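Vover cup set – readme

Two-arm tabletop examples for the Zanum policy. One paper cup with a lid, white table, wood-grain wall behind. 700 episodes in total, 85 held out for eval – dont train on those. 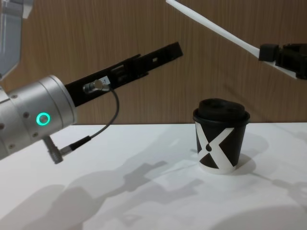 Folders go by session, 7 of them. Each episode has joint states for both arms, gripper opening, chest-height video and a one-line task string. Session 4 has no task strings, use the folder name for now.

Known problems:
Green ring on the left wrist shows up in lots of clips, mask it if your model latches on.
Arm shadows on the table. Left in on purpose.
Clocks drift a bit in the Wednesday session – resync with the Prosser script before you slice.
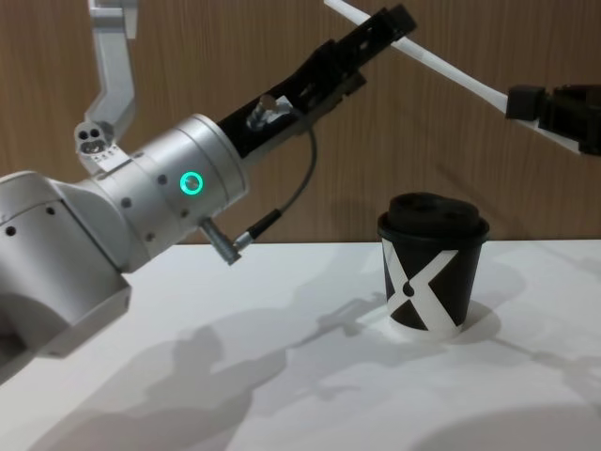 Eleri Skyrme

Failed grasps are kept, flag is success=0. Please dont filter them out untill you've read the Ciltov notes. Loader is in tools, needs the config next to it.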